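Skomach Opens Orders for Clarkon Tabletop Vacuum Former

Machine sized for helmet halves, masks and armor plates; first units ship in July

FOLEY – Skomach, a maker of shop equipment for prop, costume and model builders, is now taking orders for the Clarkon, a tabletop vacuum former with a 17-inch square forming area. The machine costs $920 and comes assembled. First units leave the Foley shop in July.

Vacuum forming is a common way to make light, hollow parts. A plastic sheet is heated until it sags, pulled down over a form, and held there by suction while it cools. Many builders do this at home with a kitchen oven and a wooden box hooked up to a shop vacuum. The Clarkon puts the heater, the sheet holder and the forming bed in one machine, so the hot sheet travels straight down and does not have to be carried across a room.

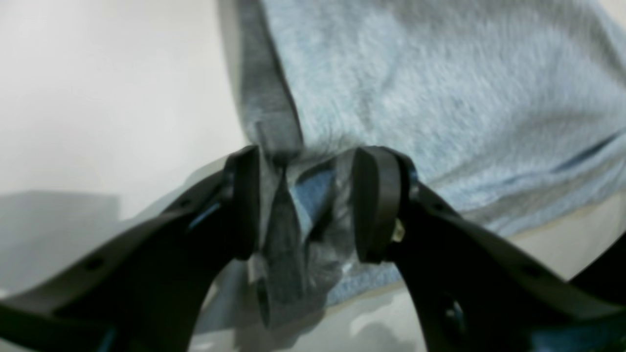
How it works

The heater sits at the top and draws 900 watts. It runs from a standard household outlet. The sheet is clamped in a steel holder that slides on two rails, with a stop at the heating position and another at the bed. A hinged cover lets the user check the sag without pulling the sheet out.

The bed is a drilled aluminum plate with a rubber seal around it. Suction comes from the user's own shop vacuum through a port on the back. The port takes both common hose sizes, and the adapter for the smaller one is in the box. There is no built-in pump. Skomach tested one on an early version and dropped it, as it added weight and raised the price past what the company wanted to charge.

Forms can be up to 8 inches tall. Parts close to that height come out thinner along the sides, and Skomach suggests starting with thicker sheet for them. Forms may be plaster, wood, filled resin or dense foam with a hard coat. Plain modeling clay can be used for one or two pulls, but it will soften under the sheet and pick up marks.

The heater has four zones with separate switches. A builder forming a small part can leave the outer zones off and use a reducing plate, sold separately, to work with smaller sheets.

Changes from the shop version

The Clarkon is based on a larger floor machine that Skomach has built to order for theater shops and display houses. The floor machine raises and lowers its bed with a foot pedal. On the Clarkon the bed is fixed and the sheet holder moves, worked by two side handles. The handles are joined by a bar so that both sides of the holder drop together.

The timer is also new. It counts up from the moment the holder reaches the heating position, and it keeps the last reading on the display until it is reset. A user who gets a good pull can write down the time and repeat it with the next sheet from the same batch.

"People kept asking us for a smaller one, and we kept telling them to build their own," said Marcelle Delorme of Skomach. "Plenty of them did. We went and looked at what they had built, and most had the same trouble with the sheet cooling off before it got to the bed. We started from there."

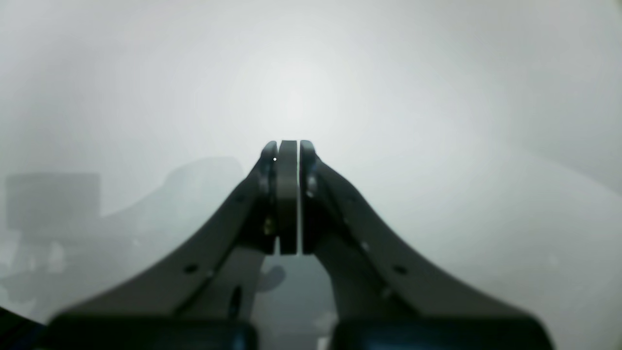
Tatsuya Nagano said the rails took longer to get right than the heater did, and that the first set would bind if the holder was pushed down from one side. The joined handles were added after that, he said, and the rails were moved closer to the middle of the holder.

Sheet and accessories

Skomach will sell pre-cut plastic sheet for the machine under the Aro name. Aro sheet comes in white styrene, black ABS and clear PETG, in three thicknesses each. Sheets from other suppliers will work if they are cut to size. The clear sheet should be kept sealed until use, and the manual covers drying it if it has been left open.

The reducing plate, spare seals and a replacement heater are listed separately. Owners can change the seal and the heater with a screwdriver and a hex key.

Ordering

Orders can be placed through the Skomach website or by phone with the Foley shop. A deposit holds a place in the first run, with the balance due before shipping. Local buyers may pick up their machines in person by appointment. Schools and theater companies can request an invoice.

Press contact: Marcelle Delorme, Skomach, Foley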